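We use cookies to remember your basket and to see which pages people read. By staying on this site you agree to this. Accept | Settings

About Porumico

Hi, I'm Ysaline, and I've been handing other people's kids blocks for most of my working life. Porumico is a toy library and play school on the ground floor of the old Poulain building in Ulden. We have one big room, a lot of shelves, and 2,140 toys you can borrow (I did the full inventory in March 2022 and my knees have only just forgiven me).

I started out as a classroom aide, and what I loved best was the half hour after snack when the little ones got the loose parts bin. Nothing in there matched! A few cubes, a ball, some curvy bits left over from sets that had lost their boxes. They'd stay with that bin long after the fancy playsets had been abandoned, and I went home every night wanting a whole room that worked the same way. So when the Poulain space came up for rent, I signed before I'd even measured the windows. They're drafty. I love them anyway.

What do we do all day? Mornings are for the play school, ages 3 and 4, small groups, lots of floor time. Afternoons the library is open to everybody, and you can walk in, pick a bag off the hooks and fill it. Members keep toys for up to a month and bring them back when they're done – or when the grown-ups are tired of stepping on them.

Blocks are still the heart of the place. Cubes are what the kids reach for first, and I think that's because a cube stays where you put it. A ball won't, and that's its own kind of lesson, usually a loud one. Then there are the odd shapes, the stars and the arches, and I'm a bit of a nut about those. Put a star in with the cubes and you get a hat, a cookie, a starfish, a boss of all the other blocks. I try to mix every bag so there's something that stacks, something that rolls and something that makes a kid stop and think for a second.

We also see-through-ize as much as we can (my word, sorry). Translucent pieces throw such pretty color near a window, and they're great for peeking through and hiding little things behind. Our see-through bag is out on loan nearly all the time, so put your name on the list if you want it.

I could go on about shapes forever, and at the November open house I did. A green cube perched on a dark blue one, a yellow star lying flat, a purple ball just to the right of the stack: that kind of mix makes me want to sit down and play.

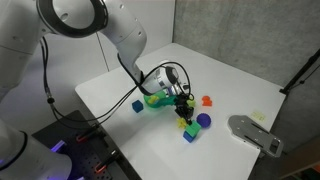
Léonie Masson wrote in our guest book that the star was the only piece her son wanted to carry home, and that he slept with it under his pillow for the whole loan. She'd like us to know it came back washed.

Membership is by the season, and the play school keeps a waiting list. We're next door to the Wustine bakery, and strollers can stay in the hall. Come by any afternoon and ask for me – I'm usually on the floor by the block shelf.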